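Potance twin-arm bench kit: what you get, what it costs to run

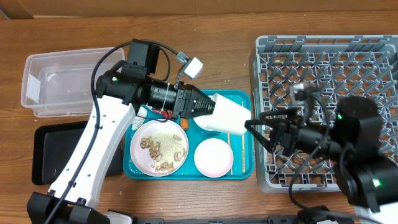

We stock the Potance kit at our Plestville counter because people keep asking for it, and we'd sooner sell it with the caveats attached. The maker's brochure talks about clearing up after meals. Treat that as a research task you'll be working on for a good while, and budget for it that way.

Kit price: $3,000, before freight and tax
Spare gripper fingers: $886 per set
Setup day at your site (optional): $1,000
Lead time: 8 weeks from Bundgaard, longer in January

Supplied: two arms, grippers, power supplies, cables.
Not supplied: the bench, a computer, any dishware.

The finger price deserves a second look. It's almost a third of the cost of the kit, and the warranty treats fingers as a wear part. Bundgaard won't give us a service life in hours. We've asked twice. Put at least one set in your first-year budget and be pleased if you don't need it.

Ask hard questions about crockery as well. The demonstration figures we were sent don't say what kind of cups were used, or how many tries were thrown out before the counting started. If your organisation is buying on the strength of a success rate, get the trial log in writing. Lempi Laaksonen on our service desk can forward the request, though she can't promise a reply.

Cernach controllers are listed as compatible. We've had one customer get that going and one send theirs back, so we don't quote on the pair together.

Returns are accepted within the month if the arms haven't been bolted down - after that it's repair or credit only, and a scuffed base counts as bolted. Freight back is at your cost.

Bench hire is available at the Plestville counter for anyone who wants to try their own plates and cups before signing a purchase order. Bring plenty.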